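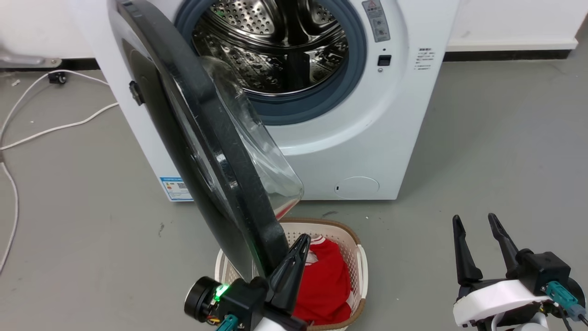
# Red shirt with white trim - how do I wash it without turning the trim pink?

Posted in Laundry & Fabric Care

**druvlow_dad**

My daughter plays in a rec league and the team shirts this year are red with white trim. Three families have already washed theirs and two came out with pink edges. Ours hasn't been washed yet and I'd like to keep the white white.

We have a front loader, a few years old, on a concrete floor in the basement. I normally do everything on the 40 C cotton cycle with regular powder and I'm not careful about sorting. The care tag in the shirt says "wash with like colors" and nothing else useful. It doesn't say what to do when the like colors are on the same shirt.

Things I'd like to know:

- Cold or warm?
- Do those color catcher sheets do anything, or should I save the money?
- Someone at practice told me to soak it in vinegar first to "set" the dye. Is that real?

Also, the rubber gasket on our machine holds a little water in the bottom fold after every load. If I do a red shirt and then a load of white towels, is that water going to be a problem?

---

**Tarmo Laur**

Cold, by itself, short cycle. That's most of it.

Longer version. Dye comes out of a new red garment mainly in the first few washes, and heat and time both make it worse. So for the first 5 washes or so I'd do this:

1. Turn it inside out and close any buttons or zippers.
2. Put it in alone or with other dark reds. Don't fill the drum.
3. Use the coldest setting you have and the shortest cycle that still rinses properly. On my Tritico that's the sports program, on yours it may be called quick or delicates.
4. Use liquid detergent for colors. Most regular powders for whites have bleach in them, and you don't want that on the red.
5. Take it out as soon as the cycle ends. This is the step people skip. A damp red shirt sitting in a heap in the basket, with the trim pressed against the body, will bleed onto itself even if the wash went fine.
6. Hang it so the white parts don't rest against the red. Don't tumble dry it until you know it's stable.

If you want to know how bad it is before you start, wet a small spot on the inside hem, press a white paper towel on it for 5 minutes and look at the towel. Faint pink is normal. If it's strongly colored, do the first wash in a sink with plenty of cold water and change the water until it runs clear.

Vinegar: no. It won't set dye in a finished shirt. It's a common tip and it has never done anything for me.

Color catchers: they do pick up loose dye in the water, so one sheet for the first couple of washes is reasonable. They can't stop dye from moving where wet red fabric is touching wet white fabric.

The gasket: pull the fold back and wipe it with an old cloth after the red load. If you're doing white towels straight after, run a rinse and spin with the drum empty first. I leave the door open between loads too, it cuts down on the smell.

---

**sakis_basement**

just wash it cold with the jeans, it'll be fine. I've never sorted anything in my life and only lost 2 shirts

---

**Chukwu_M**

Agree with Tarmo on nearly everything. I wash team kit for a club and I would add one thing about shirts that have already gone pink, for the other families.

Don't dry it. Wash it again right away in cold water with color-safe oxygen bleach, after checking the care tag and testing a hidden spot. Follow the amount on the package. I usually let it soak for an hour or so in a bucket with enough water that the shirt can move around, then rinse it well. If it has already been through the dryer you can still try, but the pink is a lot harder to shift. I've saved almost 200 shirts this way over the years and had a few that stayed pink for good.

Most team shirts are polyester and the red on those is usually fairly stable when it's kept cool. Cotton ones are the ones I worry about.

---

**druvlow_dad**

Thanks. Did the paper towel test and got faint pink, so it's going in alone on cold tonight. I'll pass on the oxygen bleach tip to the other parents.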